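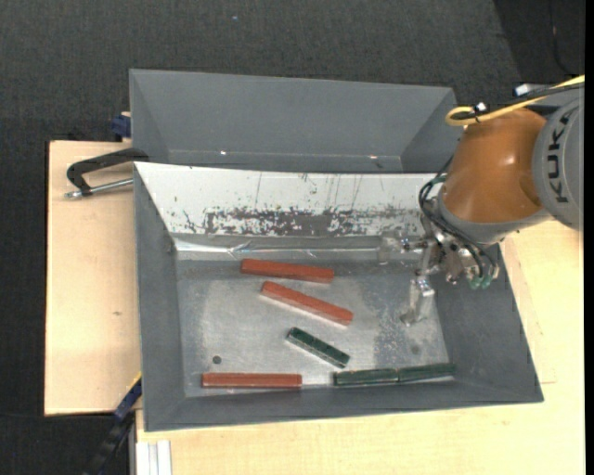
Ersti-Wochenende: häufige Fragen

Stand Juni, wird ergänzt wenn wieder jemand dasselbe fragt. Bitte erst lesen, dann schreiben.

Wann gehts los?
Abfahrt 16:30 Uhr, Parkplatz hinter der Mensa. Bus wartet nicht. Wer später kommt: Regionalbahn bis Mavine, dann 5 km zu Fuß oder jemanden anrufen, der ein Auto hat.

Was kostet das?
90 Euro. Bus, zwei Nächte, Essen, Bettwäsche. Getränke abends extra, Strichliste hängt an der Küchentür. Bitte leserlich.

Warum so teuer, letztes Jahr wars doch billiger?
Letztes Jahr hatten wir 840 Euro Zuschuss von der Fachschaft, dieses Jahr 300. Antrag kam zu spät, ja, wissen wir.

Ich hab noch nicht bezahlt, bin ich trotzdem dabei?
Nein. Platz gilt ab Geldeingang. Verwendungszweck: Name + "Mavine". Nicht nur "Wochenende", das haben schon zwei geschrieben und wir raten jetzt.

Kann ich meinen Platz weitergeben?
Ja, aber nur an Leute aus dem ersten oder zweiten Semester. Kurz Mail an Kurniawati Hartono, mit beiden Namen. Geld regelt ihr untereinander.

Darf meine Freundin / mein Bruder / mein Mitbewohner mit?
Nur wenn die Warteliste leer ist. Ist sie gerade nicht.

Wie sind die Zimmer?
Vierer und Sechser, Stockbetten. Wünsche ins Formular, Feld ganz unten. Wer nichts einträgt wird verteilt. Ein ruhiges Zimmer im Erdgeschoss gibt es auch, wer früh schlafen will bitte dazuschreiben.

Essen?
Vegetarisch für alle, vegan auf Wunsch. Allergien unbedingt vorher melden, nicht erst am Buffet. Frühstück ab 9, abgeräumt wird um halb elf.

Was läuft abends?
Erster Abend Kennenlernspiele (kurz, versprochen) und Lagerfeuer. Zweiter Abend Party, Motto kommt noch. Die Abstimmung steht zwischen Neunziger und "falsch angezogen". Playlist sammelt das Team Khoo, Wünsche in die Gruppe.

Was sind Tornix und Stavadard?
Die zwei Teams fürs Geländespiel neben Khoo. Namen stammen vom Jahrgang vor uns, Bedeutung unbekannt. Zugelost wird im Bus.

Was muss mit?
Handtuch, Hausschuhe, Regenjacke, Studiausweis. Taschenlampe wer hat. Keine Boxen, Anlage ist da.

Wann sind wir zurück?
Gegen 15 Uhr, je nach Stau. Vorher wird geputzt, alle, auch die mit Kater. Plan hängt im Flur.

Muss ich Alkohol trinken?
Nein. Wer Druck macht fliegt aus dem Spiel und macht Spüldienst.

Frage nicht dabei?
In die Gruppe schreiben. Mails werden im Moment nur abends gelsen.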